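Where Does All the Lint Go? A Study of Carpet, Dust and Foot Traffic in the Flindel Building
Project report, Environmental Science elective
Feb 3, 2019

Why we picked this

Our group wanted a topic we could study without leaving campus, and dust won by a mile. Everybody has it, everybody complains about it, and almost none of us had ever thought about how it gets from the parking lot to the third floor. After a few weeks with tape, a kitchen scale and a borrowed microscope I can say I am completely hooked on dust. I did not see that coming!

The Flindel Building has two kinds of floor. The Rastberg wing got new hard flooring a while back, and the Lastside wing still has carpet nearly everywhere. Both wings open onto the same lobby, so people bring in the same dirt and then split up. That made it a pretty nice natural experiment. 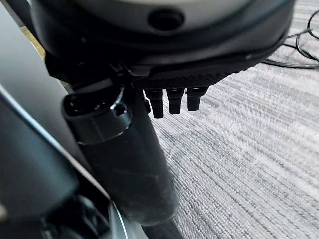 Our question was simple: does carpet hold dust in place, or does it just let go of it later when people walk by? We read a lot of opinions both ways. Some articles say carpet is a trap that keeps particles out of the air. Others say it fills up and then puffs out a bit with every step. My own guess going in was the second one.

How we did it

We set out sticky cards in both wings, always in pairs, one at ankle height and one at desk height. Cards stayed out overnight and through the next school day, then we covered them with clear film and counted particles under the microscope inside a square drawn on the card. Two of us counted every card separately, and if our totals didn't match closely we both did it over. (This was slow. Bring snacks.)

For foot traffic we used the hand clicker from the Rajput library, sitting near the lobby doors and clicking people off by wing. We stopped at 1,000 people for each wing so that the cards would be compared on the same amount of walking. Lastside took a lot longer to get there, so its cards were out longer too, and I'll come back to that.

What we found

At ankle height the carpeted wing gave us 2,550 particles across all cards, and the hard floor wing gave us 3,923. I really expected it to go the other way. We checked the labels twice to make sure we hadn't swapped the wings.

Desk height was much closer, and with our small number of cards I wouldn't claim any difference there. The mix of stuff was different though. Hard floor cards had more grit, little angular bits that look like broken glass when you zoom in. Carpet cards had more fibers, mostly gray and blue, and some of them were really long and curly.

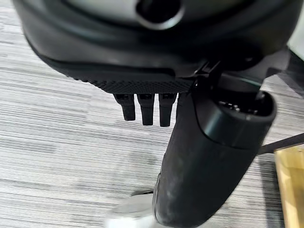 The fibers were my favorite part. We pulled a few from old coats and sweaters to compare, and cotton looks like a twisted ribbon while polyester is smooth like fishing line. Wool has tiny scales on it. Once you know this you start seeing it everywhere, and our group now argues about lint in the cafeteria line.

Problems

The cards in Lastside were out longer for the same number of people, so they had more time to catch dust, and they still came out lower at ankle height. That makes the result look stronger to me, but it also means air vents and open windows had more time to mess with things. We also never got the vacuuming schedule for either wing. If Lastside was cleaned right before we started, that could explain plenty.

Next steps

We want to run it again in April when the pollen shows up - the cards should look totally different. I'd also like to add cards right inside the lobby doors, and try a longer door mat on one side to see how much grit it stops before it gets to either wing. The microscope has to go back first, so we're asking if we can book it for the spring.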